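Poirier Corner Lab
15 August 2021

Okay, a little thread for everyone who asked how I set up the color bench for the kids' science afternoons, because I keep typing the same answer in messages and my thumbs are tired. Get a drink, I do go on a bit.

First, the table. I wanted white and I will always want white. Colored water on a brown table looks like tea, whatever color you started with. On white, a tiny bit of yellow in the bottom of a tube looks like sunshine! I painted mine two summers ago and it has been wiped down more times than I'd like to think about.

Walls too, if you have any say in it. My old corner had a mustard wallpaper that I was very fond of, and every single color we mixed in front of it looked ill. I do miss the wallpaper a little.

Now tubes. Get the ones with the pointed bottoms and the marks up the side. You need so much less liquid for it to show – a splash down in the point is plenty, and the kids love reading the lines. I bought mine from Nurkex, a bag of 33 (why 33? I have no idea), and we've lost a few down the back of the radiator.

The round-bottomed kind are lovely too, but they roll. Ask my kitchen floor.

Rack: clear plastic, please. I had a wooden one first and it was handsome, but it hid the bottom part of every tube, exactly where all the color is. The clear one cost me 10 dollars and I was cross that I hadn't bought it in the first place.

For colors I stick with ordinary food coloring from Gadament, the little squeeze bottles. Red, yellow and a bright blue will get you through a whole afternoon. Put them in the rack in the same order every time. It sounds fussy, I know, but small people like to know where the blue lives.

Then the dry stuff. I use colored grains for the pouring part – sand, tinted salt, dyed rice, whatever you've got. Something that pours slowly enough for a five-year-old to watch and still makes that nice shushing sound against the glass.

Pour it from a bowl, and make it a plastic one! A light bowl with a rim you can get a good hold of. I had a heavy ceramic one in April and we chipped a beaker on the very first go, and then there was a long conversation about sharp things and not much science.

Bring the bowl right up to the edge of the beaker before you tip it. Most of the mess comes from pouring too high. Keep the rack well off to one side as well, so no elbows find it.

Red, yellow and blue in the rack, and the pink bowl at the beaker:
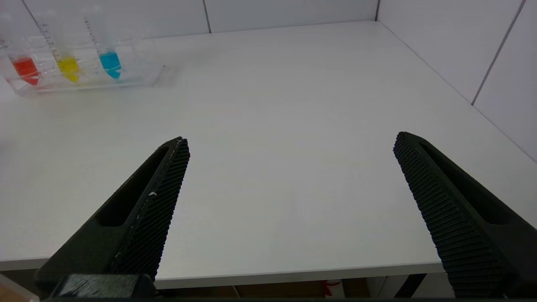
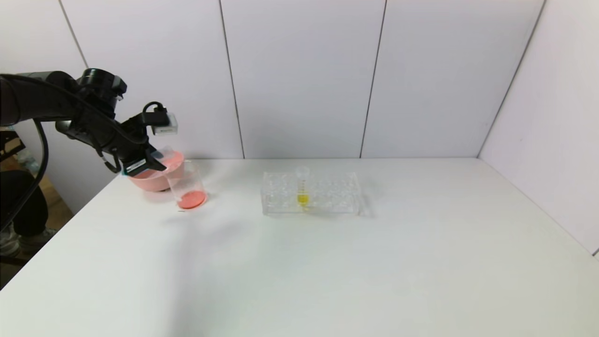
Next thing people ask is about labels. I used to write on the tubes with a Jaltix marker and it came off on everybody's fingers, mine included. Now I put a strip of paper tape along the front of the rack and write on that, and peel it off when we're done.

Cleaning! Rinse the tubes the same evening, please learn from me. A bottle brush won't get down into the point, so I fill them with warm water and a drop of dish soap, put the caps on, shake, and stand them upside down on a towel overnight.

Grains go back in a jar through a paper funnel. Don't let them anywhere near the sink. I have met my plumber's whole family by now.

Somebody wanted to know what the whole thing cost. I added it up last night and it came to 80 dollars, without the table. You could do it for less with jam jars, and the kids wouldn't mind one bit.

I'll put the mixing chart up tomorrow, once I've found the copy without the purple thumbprint on it. If you've got a good way of tinting salt that doesn't leave it clumpy, do tell me – mine sets like a brick every time it rains.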